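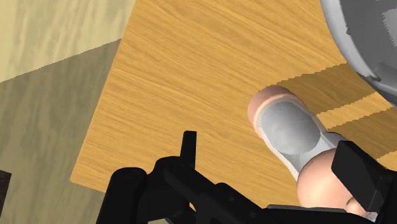
The quarantine station at Flimon Point is open to visitors from June until the clocks go back, and the only way to get there is on the boat from Ojo. I went over on the first sailing of the morning, which leaves at 9.15 and takes 38 minutes when the tide is right. The return boat goes at four. If you miss it you are staying the night with the wardens, and they made it clear they don't have a spare bed.

I had wanted to see the station for a long time. My grandmother's uncle was a ship's cook and was held there for three weeks with a suspected fever. The family story has always been that he came out fatter than he went in, and that he blamed the suet puddings.

The boat lands at the old coal jetty. From there a concrete path goes up past the wash house to the main buildings. It is steep for the first part and there is no handrail, so anyone unsteady on their feet should ask at the ticket hut in Ojo about the buggy, which has to be booked the day before. Our group was 11 people, and two of them used it.

Mabli Maddocks met us at the top. She has been a guide at the station for nine seasons and does the whole tour without notes. She started outside, at the line of whitewashed stones that used to mark how far a patient could walk. Staff lived on one side and patients on the other, and letters were passed across in a tin box on a pole. The box is now in the museum room but the pole is still in the ground.

The station was built to deal with crews and passengers from ships that came in with sickness on board. At its fullest it held 1000 people, in wards meant for far fewer, and tents were put up on the football field. Most of the time it was much quieter than that. Mabli told us there were whole winters when the staff outnumbered the patients, and they spent them painting the window frames and arguing about hens. The argument about hens runs through the superintendent's daybook for the best part of two years. I asked how it ended and she said the hens were moved to the north side.

We saw the disinfecting shed first. Clothes and bedding went in at one end on a trolley and came out at the other, and the big steam chamber is still there with both its doors. The rails in the floor are original. The shed smells of creosote and it is cold even in summer, so keep your coat on. There is a good display of luggage labels along the back wall, most of them from a shipping line called Lekix that went under between the wars. Some of the handwriting is lovely. One label just says "Hat".

After that came the wards. Of the five that were built, two are left and only the women's ward can be entered. The floor has been strengthened at the near end and you have to stay on that part. Half the beds have been put back, with blankets, and there is a recording of a nurse's letters playing quietly from a speaker. I would have been happy without the recording, as it made it hard to hear Mabli, but others liked it. The windows on the sea side are set high up. I had read that this was to stop patients looking out and getting upset, but the guide said there is no evidence for that and it was probably to do with the wind.

The part I will remember is the plaster in the corridor behind the ward. People scratched their names into it while they waited to be examined, along with the names of ships and quite a few drawings. There are fish, a very good horse, and a man in a tall hat who seems to be the doctor. The plaster was painted over several times and the writing only came to light when damp brought the paint off. Now the corridor is kept behind glass, with low lamps that come on when you press a button. I looked for my great-great-uncle's name and couldn't find it, although there are sections too faint to read.

Lunch is not included. The kitchen in the old porter's lodge does soup, rolls and tea, cash only, and it ran out of soup at half past twelve. I'd take sandwiches. There are benches on the grass by the flagpole with a good view back towards Ojo, and a covered area behind the lodge for when it rains.

In the afternoon you are free to wander. I went down to the graveyard with Eifion Gough, who looks after the grounds and had offered to show anyone who was interested. Only four of us went, which was a pity. The graves are mostly marked with numbers on small iron plates, and for years the book that matched the numbers to names was thought to be lost. A copy was found in a solicitor's office at Funlow, in a box of fishing licences. Eifion has been going through it row by row and putting up slate markers as he goes. He has 3 rows still to do. Some of the entries have a name and a home port and nothing else, and in a few cases he has written to parish offices abroad and had replies.

He also showed us the well, which is capped, and the remains of the superintendent's garden. The rhubarb still comes up.

The museum room is back near the jetty and it is easy to walk past it. Leave yourself half an hour. The tin letter box is there, along with the daybook, a set of thermometers, and the station's visitor register, in which nearly every entry is an inspector. A folder of photocopies can be read at the desk, and this is where I finally had some luck. The admissions list for the right month has a cook of the right surname, aged 26, discharged in good health. His weight on arrival is given, but there is no weight on leaving, so the suet question stays open. The woman at the desk photocopied the page for me for 20p.

A few practical points. There is no phone signal past the disinfecting shed. The toilets are at the lodge and the jetty only. Dogs are allowed on the boat but not in the buildings, and there is a shaded run where they can be left. The path to the graveyard is grass and gets slippery. Boats are cancelled in a strong easterly, and the ticket hut will ring you by eight that morning if that happens, so give them a number you'll answer.

The four o'clock boat was on time. It was rougher going back, and the seats inside filled up first.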